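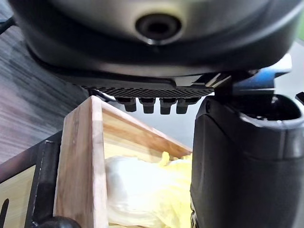

Can machines do chores yet?

Members ask us this more than anything else, and the question picked up again after our July issue on home help for older adults. The short answer on 12/12/24 is "some chores, slowly, with a person nearby." The longer answer depends a lot on what you mean by a chore.

Machines that do one thing in one kind of space have been good enough for years. A floor vacuum works in most homes. A dishwasher is a machine that does dishes, though people stopped thinking of it that way long ago. In shops and small plants, arms that pick the same part from the same spot all day are old news. Zoltik has run a packing cell on that basis for several seasons and has no plans to change it.

The trouble starts with work that changes a little each time. Putting things in a box sounds simple. If the things are hard and all the same shape, it is. If they are cloth, bags or wrapping paper, the shape changes the moment they are touched, and the machine has to look again and plan again. People do this without thinking. We push a crumpled bag down with the back of a hand and reach for the next one.

We asked for numbers, and Oker let us see the log from its tidying trial. The trial covered 1,063 attempts at short jobs: pick up an item, put it in a container, move the container to a set place. Hard items went well. Soft items did not. In the last week of the log there were 107 tries with cloth or thin plastic, and 84 of them ended with the item in the right container. That is better than we expected, and still well short of what you would put up with from a helper in your own laundry room. The log also lists 17 stops where a person had to step in. Most were for an item caught on the rim of a container.

Speed is the other thing. The log gives no times for a person doing the same work, so we can't make a fair comparison, but anyone who has watched one of these machines pick up a sock will know how long it takes to decide.

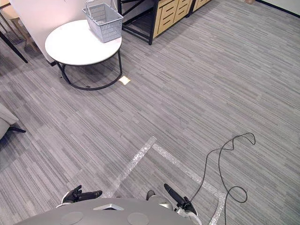
Room layout matters as much as the hands. A machine that works well at a bench can get stuck in a living room, where furniture gets pushed around and the floor is never quite the same two days running. Chowdary, which makes software for two-armed machines, told us that small things on the floor give it more trouble than big ones. A chair is easy to see and go around. A thin black cable lying in loops on gray carpet is much harder, and most homes have one somewhere. Containers are a smaller worry. A light plastic basket with its handles standing up, set on a side table, is a fair target for two hands. The same basket with its handles folded down is a different job.

Shop-floor readers have it a little easier. You can mark the floor, fix the table in place and keep cords off the ground. Grondent did this before its own trial and says the prep took longer than setting up the machine.

If you are thinking of buying, our advice is the same as last year. Ask for a demonstration with your own items, in your own room, and bring the soft ones. Ask what happens when something is dropped – does the machine pick it up, or does it stop and wait? Ask who you call, and what the call costs.

We will print the rest of the Oker figures when the trial closes. Readers who have had a machine on loan are welcome to write in, good news or bad.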